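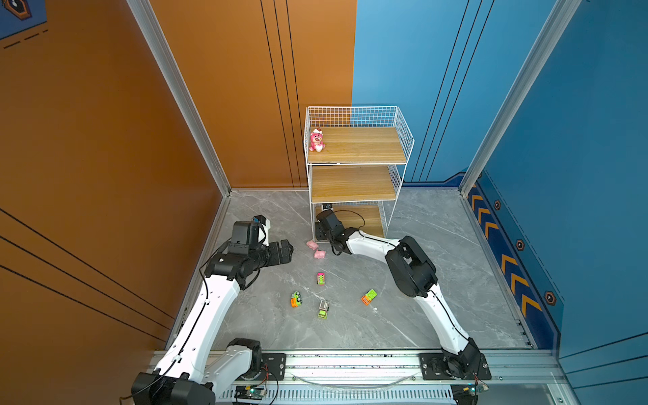
Vol. 22, No. 2

Home | Programs | Student Work | Past Issues | Contact

Collecting Demonstrations for a Two-Arm Shelf-Sorting Task
Final report, Fliltach Laboratory course in applied automation
Submitted by Ieuan Eynon
Vemville Technical College
Aug 4, 2021

Summary

This report describes the collection of a set of demonstrations for a learning system that is intended to control two robot arms working side by side. The task chosen was the placing of small toys on the shelves of a wire rack. The project began in March and was carried out in the automation laboratory of the college. The report covers the workspace, the procedure followed by the operators, the rules used to accept or reject a recording, and the difficulties met along the way. Training of the control policy is the subject of a separate report and is mentioned only where it affected the way in which the examples were gathered.

1. Purpose

The department has for several terms taught pick-and-place work with programmed motions. In such exercises the position of every object is known in advance. The present project was proposed in order to give students experience with a different method, in which an operator guides the arms through the task many times and a model is later fitted to the recordings. The quality of the result depends heavily on the recordings, and the course therefore devotes a full project to them.

The goal was set at 1000 accepted demonstrations. This number was selected by the instructor on the basis of the laboratory hours available and should not be read as a finding about how much data the task requires.

2. Workspace

The two arms stand on a common rail along the front of the enclosure, and the rack stands at the back where the side walls meet. The left arm serves the orange side and the right arm serves the blue side, although either one may reach across the middle of the floor. Each arm ends in a two-finger gripper with a wrist camera. A further fixed view takes in the whole floor and the rack.

The objects were small pink pigs and small toy vehicles in several color combinations. They were chosen for their size, which suits the opening of the gripper, and for the clear difference in shape between the two groups. The pigs are assigned to the bottom shelf and the vehicles to the middle shelf. The bear on the top shelf is not an object of the task and is to be left where it is.

The bottom shelf proved to be the harder of the two. It lies just above the floor and has a wire grid along it, so the gripper must approach low and nearly level. An operator who comes in from too high an angle will touch the shelf above. Most of the practice time given to new operators was spent on this one movement.

3. Procedure

Before each recording, the toys were scattered by hand on the floor between the arms. Operators were asked to vary the layout and to let some vehicles lie on their sides. A draft of the instructions had called for a fixed starting pattern marked on a printed sheet. This was dropped after the first week, when trial models trained on those recordings did poorly as soon as a toy was moved a short distance from its mark.

The operator then guided the arms by means of a matching pair of hand-held leader arms placed on a bench outside the enclosure. One recording consisted of a complete attempt. The operator spoke the name of each object before reaching for it, and a second student entered the name and the chosen arm in the log. Operators changed places at the end of every block, partly to limit fatigue and partly to keep the habits of one person from filling the data set.

No order of placement was required. Some operators preferred to finish the pigs first, while others took whichever toy lay closest to a gripper. Both habits were accepted, with one restriction – the two arms were not to enter the rack at the same moment.

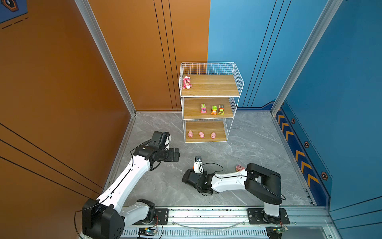 That restriction was kept for the whole of the project. It made the recordings longer, and the idle arm often waited over the floor while the other worked at the shelves. Odair Pimentel, who supervised the laboratory sessions, asked that these waiting periods be left in the files and not trimmed, on the grounds that the model must also learn when to hold still. The author had at first argued for trimming. A small comparison made in the last month of the project favored the untrimmed files, but the test was too limited to settle the matter.

4. Acceptance of recordings

Every recording was reviewed by a student other than the operator. A recording was accepted if all toys set out at the start were on their assigned shelves at the end, if neither arm had struck the rack hard enough to shift it, and if all camera streams were complete. A dropped toy was not in itself a reason for rejection. Where the operator picked it up again and finished the task, the file was kept and marked as a recovery.

Rejected files were stored in a separate folder under the heading "Pruvham," the name of the older storage server, and may be of use to a later group.

5. Difficulties

Two difficulties deserve mention. The first was the rack itself, which is light and can be moved by a careless push. Its position was checked at the start of each block against tape marks. The second was the log. Early entries used different words for the same vehicle, and about 22 hours were spent in bringing them into agreement. A fixed list of names should be agreed upon before any recording is made.

6. Remarks for the next group

The accepted files and the corrected log have been placed in the Wyss archive, with a note on the naming of the shelves. The next group is advised to train reviewers before operators and to record a short block with the rack moved slightly from its usual place, as the present set contains no such examples.

Comments (3)

mkl_automation
Did you keep the spoken object names as audio, or only what was typed in the log? We would be interested in the audio for a language-conditioned version.

Ieuan Eynon
Only the log, I am afraid. The audio was not saved.

second_year_reader
Thank you for Section 4. Our group threw away every run with a drop in it and I think we will go back and look at them again.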